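Notebook, October, table 2

Started at 8:40. Marlene had the arm homed already and the Zarnen recorder was writing to the new disk. Same task family as before: kitchen things plus a few distractors, one instruction per episode, operator drives by hand.

Objects are the teal saucepan, the duck, the jar with the metal lid, the eraser and the blue pieces. Duck, jar and eraser stay put for the whole block. I want the policy to learn to leave them alone. 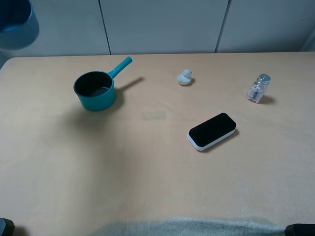 Operator speed is still uneven. Ismael Vieira drives faster than Marlene and his episodes come out shorter, so I'm keeping operator ID as a field and will balance the two when we build the training split. Total on disk after the morning block is 1,535 episodes, counting the Camargo set from before the move.

Dropped 14 today. Most were recorder stalls where the wrist stream lagged the fixed camera. Two were operator mistakes, and I moved those to the "recovery" folder instead of deleting them. Marlene thinks we should collect recoveries on purpose. I agree but not this week.
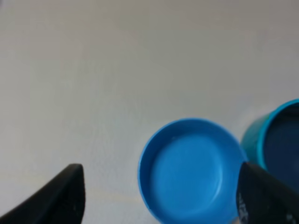 Wrist exposure is locked now. With auto exposure on, brightness jumped whenever the fingers came near the table, and the Ukora checker flagged half the clips for it. Focus at close range is still soft. Leaving it, as the Brollier gripper mount has no room for the other lens.

Reset rules, as agreed with Ismael:

1. Saucepan handle points to the back of the table.
2. Eraser stays at an angle, black side up.
3. Compare the fixed view with the reference still before pressing record.
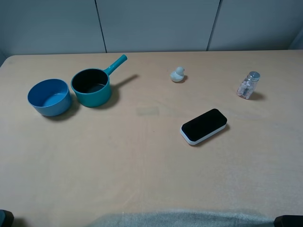 To do

Fix the timestamp drift in the recorder config.
Rewrite the instruction strings. "Pan" and "saucepan" are both in there.
Ask Marlene for her list of bad episode numbers.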